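Maiara Portela
24 January 2021

1/ OK, coat thread, as promised to the three people who asked. I have been wearing the big navy one since December and I have opinions now.

2/ First, the hunt. I wanted something long enough that my legs stop freezing at the tram stop in Gastevcombe, and I didn't want black again. Everything I own is black or used to be black.

3/ Tried one at Lerkow and loved the collar, but the sleeves ended somewhere near my elbows. Tried a Gruvix and it was basically a sleeping bag with buttons. Very warm! Could not sit down in it.

4/ Then Impi Heinonen (hi Impi) sent me to Vasconcelos, the secondhand place up the hill, and there it was at the end of the rail. Ticket said 40. I'd have paid more, please don't tell them.

5/ What I like: it's heavy, it's soft, and it falls in these huge loose folds so you can wear two sweaters under it and no one knows. The blue goes a bit teal in some light, too. I stood by the shop window turning around like a kid.

6/ What I like less: it's a LOT of coat. It hangs way lower in one spot than the rest and on stairs I have to grab a handful of it and walk like a duchess. Escalators scare me now.

7/ A few of you said take it to a tailor and have it evened out. I asked. She looked at it for a long time and said "why would you do that to it" so I guess that's settled.

8/ Care stuff: I brush it when I get in, hang it on the widest hanger in the house, and keep it far away from the radiator. The label says dry clean and for once I'm going to listen to a label.

9/ Shoes were the hard part. Boots made the whole thing feel like a costume - I looked like I was about to announce bad news from the front. Flats were sad and cold.

10/ So sneakers. White ones with red on them. I was sure they'd be wrong with that much navy, and I've worn them with it 16 days out of the month.

11/ And khakis, the roomy tan ones that bunch up over the shoes. I keep meaning to hem them. They crease at the knee if you so much as look at a chair, but the color is nice and quiet under the blue.

12/ The view down: navy, tan, white and red.
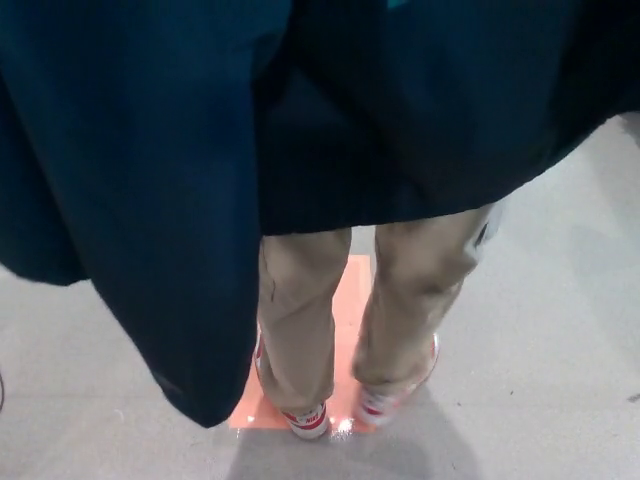
13/ Next up is scarves. Mustard or gray? Impi says mustard, and I'm leaning gray. Tell me by Friday.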